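March
By Ezequiel Alvarado

Rarkstead Night Bus Is Back, and It Runs Later

I get to share some good news for once! Starting this month the Rarkstead night bus is running again, and the last one now leaves Bellau Square at 2 a.m. I rode the old route home from work for years, so I'm pretty happy about this one.

We heard from 2686 riders over the winter, and most of you wanted the same thing - a stop by the hospital on Irnov Street. You've got it. The bus comes every 25 minutes and your regular day pass works all night.

"I drove this route before the cuts and I put my name down the minute it came back," says driver Valter Berge. He'll be on the first run, so say hi.

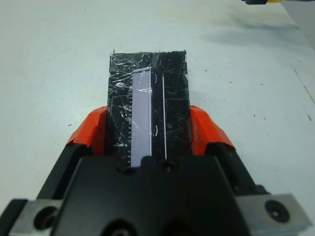

Rarkstead Transit - Rider Information Team

Paper timetables are at the Wang Avenue ticket window until 5 p.m. Got a question about the new stops? Ask for me there.

Contact us | Copyright Rarkstead Transit | Back to top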